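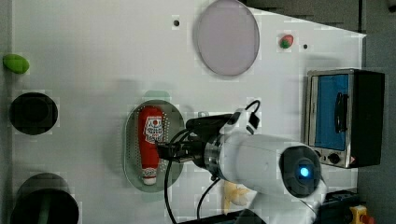 Toy kitchen bits on the white table, with the red ketchup bottle lying on its tray.

Play kitchen corner gets a second life at Lambert Hall

2 August 2019

If you've been into the toy library at Lambert Hall lately you'll know the play kitchen had got into a right state. I popped in with my two in April and we found a saucepan full of jigsaw pieces and a train carriage in the oven. My youngest thought this was brilliant. I was less keen, mainly as we were missing a bit of the very same jigsaw we'd borrowed the month before (a lighthouse, 90 pieces, and we'd been blaming the dog).

Well, it's all been sorted out, and from this week the kitchen things can be borrowed again! There are 261 pieces in the catalogue now, every one washed and checked, and they go out in little sets so you don't have to take a whole crate home on the bus.

The person to thank is Dorothy Whiteley, who has been running the toy library since it was two shelves in the old Diltley post office. She had a good clear-out over the spring and went through 702 bits and pieces in all, including everything in the cupboard under the stage. Some of it was past saving. Anything cracked has gone, and so has the wooden toaster, which I know will upset a few people, but the lever had come off and there was a nasty splinter on the side.

"I kept finding lids," Dorothy told me when I dropped by. "Lids and lids and lids, and not a pan to go with them. I've put them all in one basket and if you think one of them is yours, come and have a rummage."

I had a good nose at what's there and some of it is lovely. My favourite is the toy ketchup, a soft, rounded little red bottle with a white cap and what looks like a tomato on the label. It's done in the style of a Japanese brand and I'd happily have it on my own windowsill. There's a round plate in a very pale lavender, a black bowl, a bigger black pot, and a gray-green oval tray with tiny holes round the border that would do nicely for pretend steaming. The strawberry is tiny, so do keep that one away from babies and anyone else who puts everything in their mouth. There's a green oval thing as well. Lime, I'd say, though my eldest is firmly of the view that it's some sort of vegetable and we've agreed to leave it there.

The sets are made up roughly by meal. Breakfast, picnic, shop and "proper tea" were on the shelf when I went, and there's a mixed box for people who like a bit of everything. Each one has a card tucked inside listing what should be in it. Please, please check it before you bring the set back. It takes two minutes and it saves Dorothy from crawling round under the shelving looking for half a plastic egg.

Borrowing works the same way as before. You need to be a member, sets go out for three weeks, and you can renew once if no other family has asked for it. Washing-up liquid and warm water is fine for the plastic things. Don't put any of it in the dishwasher, as we lost a very nice teapot that way last year (not me, I promise, although I do know who).

A few people have asked about the bigger furniture. The play cooker and the little sink unit are staying at the hall, partly for the Osus playgroup, who use them most mornings, and partly because they weigh a ton. You can still bring the children in to play with them during opening hours, and there are some of the pots and pans kept back for that, so it's worth coming even if you're not borrowing.

There are 103 families signed up at the moment and Dorothy says there's room for more, especially from the Gridbridge end of the village, where she reckons a lot of newer parents haven't heard about it. Joining forms are on the table just inside the side door. If you can't find one, ask at the tea hatch.

She's also after donations, but she's being fussy this time and I don't blame her. Pretend food in good nick is very welcome, and so are small plates, cups and anything that could go in a shop set (a till that still pings would make her year). No soft toys, please, and nothing that needs batteries screwed in with one of those minuscule screwdrivers. She's got enough of both.

We took home the picnic set. So far I've been served four cups of tea, a boiled egg and something called banana soup, and I've been told off for not finishing it. It's due back in three weeks and I can already tell there'll be tears, so if you had your eye on the picnic, sorry, we'll most likely be renewing.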